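Looking after clay and plaster in a home studio

14 April 2020

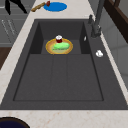 I have been modelling heads and small figures at home for long enough to have ruined a fair number of them, and since so many of you have written to ask how to keep a piece going when you can't get to your usual class, I thought I would put all my little habits down in one place. Some came from my old teacher, Subbarao Chettiar, who taught portrait modelling at the Salgado workshops and could rescue almost anything with a plant sprayer and a bin bag. The rest I learned the hard way!

Keeping the clay workable

Water clay wants to be kept evenly damp, and the thin parts always go first – ears, noses, fingers, the edge of a collar. Spray lightly at the end of each session, then lay strips of damp cotton over the thin parts only. Old pillowcases are lovely for this. Cover the whole thing with a loose plastic bag and tuck the ends under the board. Don't let the plastic press on the face, or you will come back in the morning to a flat nose and a bad temper. A few garden canes pushed into the board will hold it clear.

If you are leaving a head for more than a week, use two bags, and put a wet sponge in a saucer between them. In July I check mine every evening, and I have still been caught out.

Armatures

Most collapses begin inside. For a life-size head I use a wooden post screwed to a thick board, with a loop of aluminium wire at the top and a few wooden crosses (butterflies, we always called them) hanging from it on thin wire to carry the weight. My last head took 28 pounds of clay, and the butterflies held every bit of it. Varnish the board before you start, both sides and the edges too, or it will drink from the clay and warp.

Reclaiming scraps

Never throw away dry clay. Let it dry right out, break it up with a mallet inside an old sack so the dust stays put, and tip it into a bucket of water. Leave it alone. It will slake down far better if you don't stir, and I know how tempting it is to stir. After a couple of days pour off the clear water, spread the sludge on a plaster slab and turn it when the underside peels away cleanly.

Plaster and the drains

Please, please don't wash plaster down a sink, not even a little, not even with the hot tap running. It sets under water just as happily as it does in the air. I keep three buckets in a row, rinse my hands and tools in each in turn, and let the sediment settle overnight before the water goes out. The leftovers in a flexible mixing bowl can be left to harden, and then you give the bowl a squeeze and the whole lot cracks off in a very satisfying way.

Always add plaster to water, sifting it through your fingers until small islands stay on the surface. Wait a minute or two, then mix with your hand low in the bowl so you aren't beating air into it.

Dust

Wipe down with a wet cloth and mop the floor. Sweeping just lifts fine clay dust into the air, where you breathe it in, and it does the lungs no good at all. Keep an apron for the studio and leave it there when you go in for your tea.

Tools

Boxwood modelling tools like a rub of linseed oil now and again – wipe off what doesn't soak in, and lay the oily rag out flat outdoors to dry before you bin it, as a bundled one can heat up and catch fire. Wire loops should be rinsed and dried straight away. I hang mine on a row of cup hooks by the window.

Next time I'll go through making a simple waste mould, which needs a bit more room and a good deal more patience.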